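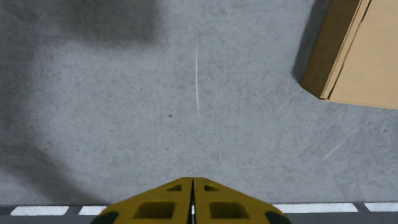 *Tan cardboard box on a mottled grey surface, seen from above.*

The **cardboard box** is a container made of stiff paper board, used for sending, storing and, above all, keeping in case it comes in handy. Most are cut from a single flat sheet, creased, folded and held shut with tape, glue or optimism.

## Names

Makers dislike the word "cardboard", which they consider vague, and prefer "corrugated board" for the kind with a wavy layer between two flat ones. The public has been told this many times and goes on saying cardboard.

## Strength

The wavy layer, or fluting, gives a box most of its stiffness. It resists a load best when the flutes run upright, like rows of small columns, and so the usual shipping box is made with them running from top to bottom. Laid on its side, the same box may sag under a weight it would otherwise have carried. Arrows are printed on the outside to prevent this, and are widely taken for decoration.
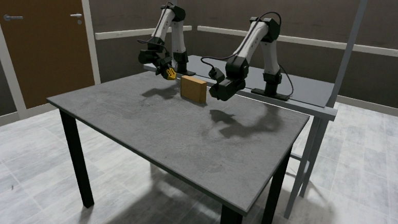

Damp is the other great enemy. Board takes up water from the air and softens well before it looks wet, so a stack in a garage can stand all summer and lean in August. In *Boxes and Their Enemies*, Josiane Perrin blames 49 collapses at one Jovetville warehouse on a single open window. The warehouse blamed the boxes.

## Standing and lying

A rectangular box can rest on any of its six faces. Resting on a broad face, it is steady and takes up a great deal of shelf. Stood on a long narrow side, it saves room and becomes easier to tip over, a bargain most households accept until the first cat.

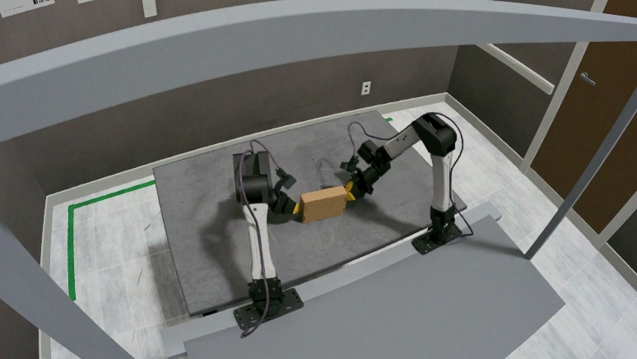 *Tan-orange rectangular block standing on one of its long narrow sides.*

## Reuse

A sound box may be used several times if the corners are still crisp. The Trarkura removals firm allows nine trips per box, a limit set by its founder, Mathis Lemaire, and disputed by his successor, Bernadette Vidal, who favours "until the bottom goes".

## See also

- Packing tape
- String
- Loft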